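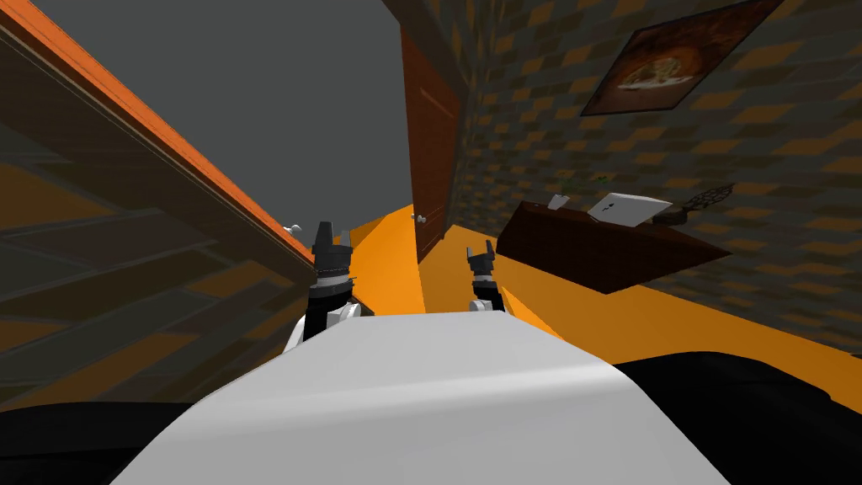

Monday, late, and my feet are killing me. I said I'd only stay an hour at the Merau open day and I was there until they started stacking the chairs. I want to get it all down before I forget the good parts, so sorry to my future self about the handwriting (typing up later, maybe, we'll see).

I nearly didn't go. The bus was late, I'd had nothing but toast, and the Bogale building is one of those places where every entrance looks like the wrong entrance. I walked all the way around past the loading bay and came in through what must have been the staff door, and a very nice woman with a lanyard just handed me a sticker and pointed. I was visitor 44. I still have the sticker on my coat. I noticed it on the bus home, where I suppose everyone else had been noticing it too.

Feven was already inside, of course, with coffee. Feven Mamo has never been late for anything in her life. She'd found the schedule and circled what she wanted to see in pen, and I just followed her, which is how most of our outings go.

We started with the welding thing, which was behind glass and very loud and over in ten minutes. Then a talk about warehouse carts that I didn't follow at all. The man giving it kept saying "throughput" and I kept thinking about lunch. There was a lunch! Little cheese rolls and those hard cookies with the jam. I had more than my share.

But the part I want to write about is upstairs, in the room where they let you drive. They've got a robot called Listus with two arms, and we didn't get to touch the real one (it was in a corner with a rope around it, switched off, looking like a shop mannequin waiting for a coat). What you get to do is drive the computer version. They have a program called Esix where there's a whole pretend house and the robot is standing in it, and you look out from where its head would be. You look down and there's your own big white chest! I laughed out loud. It's so broad and smooth, like looking down over the hood of a car, and then out past it are your two arms with the grippers on the ends, two fingers each.

Yabsira Tesfamariam was running that room, and I liked her right away. She's the kind of person who explains something once, quickly, and then lets you get on with making a mess of it. She sat me down with the controllers and said the room was number 3701 in their collection, so they must make an awful lot of these rooms. I asked who picks out the furniture and she said the computer shuffles a lot of it, and that she'd seen far worse than this one. Well, I'd like to see those! The floor was orange. I mean really orange, like soda. And the walls had a brick sort of pattern in brown and dull orange and a greenish gray, and there was a reddish-brown door with a little silver-white knob, and a dark picture hanging up with a glowing middle. Feven said it was a mushroom. I said it was a pudding. We asked Yabsira and she said she'd never once looked at the picture, and then she looked at it for a good long while and wouldn't take a side.

Anyway, the driving. You have a controller in each hand and the arms go where your hands go, more or less. The "more or less" is the hard part. My job was to get over to the dark wooden table against the wall and pick up one of the white things on it, the small one like a card that stands at a slant. It sounds like nothing. I do harder things than that before breakfast with my eyes half shut. But the table was off to the right, and I had to turn the whole body first, and every time I turned, I'd forget about my elbows. I have never in my life thought about where my elbows were and now I was thinking about nothing else. I whacked the wall. I whacked it again going the other way. Yabsira said, very calmly, "You can't hurt it," and I said I was more worried about my reputation.

It took me 4 tries to get to the table. On the last one I got the fingers open on either side of the card, and I held my breath, and I closed them, and I'd closed them a good inch in front of it. On nothing! The whole room behind me went "ohhh" like at a ball game. I hadn't known there was anybody behind me. Some kids had come in, and an older man with a bicycle helmet still on, and they'd all been watching me on the big screen.

The thing with depth is that you can't feel it. I kept wanting to reach out and pat the table to see where it was. Yabsira says everybody leans forward in the chair when they get close, as if that helps, and then I watched Feven's turn and sure enough, there she went, nose practically on the monitor. She was better than me though. She got the card up and off the table on her second go and dropped it on that orange floor, and I clapped anyway.

After that one of the kids had a turn, maybe nine years old, and he was wonderful at it. Didn't lean at all. He ignored the card completely and went to the door and spent his whole turn trying to get hold of the knob. Yabsira let him. She told me later that the doors are the thing her group cares about most this year and the knobs are miserable, they're small and the fingers slide off, and she'd been told to keep visitors on the table because it's friendlier. But she was leaning on the back of his chair and telling him to come at it from the side, lower, lower, and I think she was having a better time than she'd had all day.

I asked her what happens to all our bad tries. She said they keep them if you tick the box on the form, and the program can learn from the misses as well. So somewhere in there is me, hitting a brick wall with my elbow. I ticked the box. Feven read the whole form front and back first and then ticked it.

We went back down past Listus in its corner on the way out, and I looked at it differently, I must say. It's bigger than I'd thought and the arms are longer. I stood at the rope and held my own arms out to compare until Feven took me by the sleeve.

Things to remember: Yabsira says they do an evening session again in April and you can put your name on a list, so I did, and put Feven's under it. She doesn't know yet. Also I want to tell Dad about the welding, he'll want details and I don't have any, so I'll need to look up what kind it was. Also I left my good umbrella in the coat room. I'll call them in the morning.

Soup for supper, from the can. Hands still feel like they're holding the controllers.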